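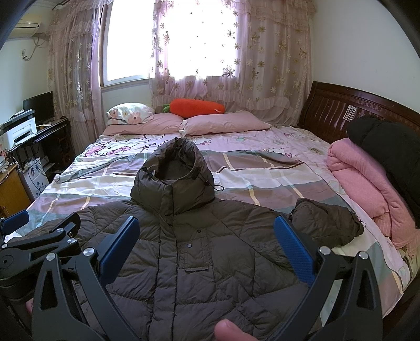 puffer is out on the bed, so it's officially conference season

ok thread. library systems people, this is mostly for you. notes from our catalog migration before I forget all of it

we moved off Clomik this fall. 57 branches' worth of records, one shared catalog, a team of three. go-live was October 24, 2019 and I have slept maybe twice

first thing. the vendor demo was done on clean data. our data is not clean. our data has a location code for a bookmobile that was sold before I was hired

so if you're shopping right now: bring your own export to the demo. ugly one. ask them to load it while you sit there. Erkico said yes right away, the other one wanted to "circle back"

we went with Erkico. not an ad. I have complaints, they're coming

complaint 1: hold queues. patrons who had a hold in the old system came over fine but their place in line did not. everyone landed in alphabetical order by last name. great day to be an Abbott

fix was a script that re-sorted by the original request date. Hildegard Kettler at Steinbach wrote it for their own move and just sent it to me. no ticket, no fee, an email with an attachment. buy her a coffee if you see her

complaint 2: receipt printers. the new client prints the due date in a font size I can only call decorative. still open. ticket says "under review"

complaint 3 is really on us. we did not test self checkout with kids' cards. kids' cards have a shorter number. the machines hated that. Saturday storytime crowd, you can picture it

somebody asked about training so. we did 15 minute sessions at the desk, before opening, one task each. check in. check out. place a hold. pay a fine. thats it

the half-day webinar we paid for? people had email open the whole time. me included

cheat sheets: one page, big type, taped next to the keyboard. the ones with screenshots went out of date inside a week when Erkico moved the buttons. words only held up better

oh and authority records. I'm not going into authority records on here. dm me if you want to be sad

discovery layer is Honine. it sits on top and talks to the catalog overnight, so a book added at noon doesn't show until the next morning. tell your desk staff this BEFORE patrons do

you can ask for a shorter sync. we got it down to every 3 hours. had to ask twice and cc somebody

budget people: there was a data extraction fee in the old contract. page 18. go read your page 18, or whatever page yours is on. we could of argued it if we'd caught it a year earlier

circ stats for October are going to look insane and I've already warned the board. renewals counted as new checkouts for the first few days. footnote drafted

things that went fine, for balance: patron logins, the barcode scanners, e-book links, and the spine label templates which I was dreading

Waltraud Teuber and I are doing a session on all this in November, the systems track, smaller room I think. slides will go up after. she has the actual numbers, I have the yelling

if you're mid migration and want the test checklist, reply with your system and I'll send it. its a spreadsheet, has too many tabs, the one called "real list" is the real list

ok going to pack. more tmrw on the hold queue script, a few of you asked which fields it needs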